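When the wrist keeps moving

A folding cell at the sportswear returns firm Gretach spent most of a winter stopping for no reason that its operators could find. The arm would reach for a shirt, close on nothing, lift, and report a successful pick. On other occasions it took hold of two layers at once and dragged the whole garment sideways. The fault was first logged in November and put down to worn finger pads. New pads were fitted. The log went on filling.

The cell runs a planner called Celo, which takes pictures from a small camera at the wrist and looks for a collar, a hem or a cuff to hold. Jarmila Šťastný, who maintains the cell, pulled 3524 pick attempts from the controller and sorted them by outcome. In 349 of them the planner had chosen a grasp point that did not lie on any edge of the cloth. Plain shirts were hardly represented. The failures gathered on patterned ones, and on shirts that still had packaging with them.

Her first suspect was the pattern. A white zigzag on light blue gives strong edges everywhere, and a detector trained on plain cotton may well take a printed line for a fold. Clear film is a known nuisance too, as it returns highlights in places where there is no cloth edge at all. Both turned out to be part of the trouble, but neither explained why the same shirt, left where it was, would be read correctly on the second look.

The explanation was timing. A software update had shortened the settling delay before each picture, so that the exposure began while the wrist was still swinging. At very close range a small movement of the camera is a large movement across the picture. On a football shirt the sponsor's name, Artesano, could still be read, while the chevrons on the left had stretched into long streaks. Celo treats a long straight streak as a good candidate for a hem.

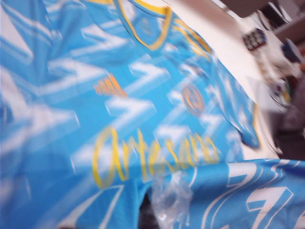 What was changed

The settling delay was put back to its earlier value, and the controller now checks joint speed before it allows an exposure. If the wrist has not stopped, the picture is thrown away and taken again. Nanami Tsuchiya, an engineer at the integrator Hrnčiar, also added a sharpness test. It is crude - a single threshold over the whole picture - and it can pass a picture that is clear on one side and smeared on the other. A version that tests the area near the grasp point is being written.

The false success reports were a separate defect. The gripper signalled a pick when its fingers reached a set position, whether or not there was cloth between them. It now has to see a rise in motor current as well. Thin polyester gives a weak signal, and the limit had to be set by hand.

Tsuchiya ran 3000 further attempts with both changes in place and found no grasp point on a streak. Double-layer picks still occur when a sleeve lies folded over the body, and those remain open in the log.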